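Dual-arm bench cell, Skadska room
Restart inspection after dropped-part stop
Inspected by: Zohreh Kiani
Reviewed by: Bahman Bagheri
Thursday, start 10:15

Reason for inspection: left gripper let go of a housing during a handover on the Fallahi job. Right arm kept moving to its take position and closed on nothing. No one hurt. Operator used the e-stop.

1. E-stop, both stations
OK. Both buttons drop power to both arms. The one by the door is stiff. Replace it at next service.

2. Left gripper, finger screws
FAIL, corrected. Two screws turned by hand. Cleaned, threadlocker applied, torqued and paint-marked. Check again after 600 cycles.

3. Left gripper, force setting
FAIL, corrected. Set to 10 N, job sheet says 12. Someone lowered it for the Pledora samples and it was never put back. Setting now loads with the job file.

4. Right gripper, finger screws and bracket
OK.

5. Part-present check before release
FAIL, open. The left arm releases on a timer – it does not wait for the right gripper to report a grip. Erkgate has been asked for the program change. Until it is in, handovers run at reduced speed with an operator at the e-stop.

6. Arm covers and cables
OK. Connectors seated on both arms. Supply at the controller reads 115 V.

7. Slow-speed test, black housing
OK with comment. Left gripper clamps the box from above, right gripper approaches with fingers open. Ran the sequence 12 times with no drop. Does not close item 5.
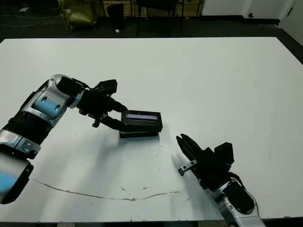
8. Table surface
Comment. Thin dark line across the lower part of the top, could be a crack or a seam. Smudges near it. Bahman to check from underneath and confirm the top is sound before full speed.

9. Floor and area behind the table
FAIL, open. Thin cables on the floor, also a bag and a scrap of something white. Clear the bag and scrap, route the cables along the wall.

Result: reduced speed only. Items 5, 8 and 9 to be signed off before normal running.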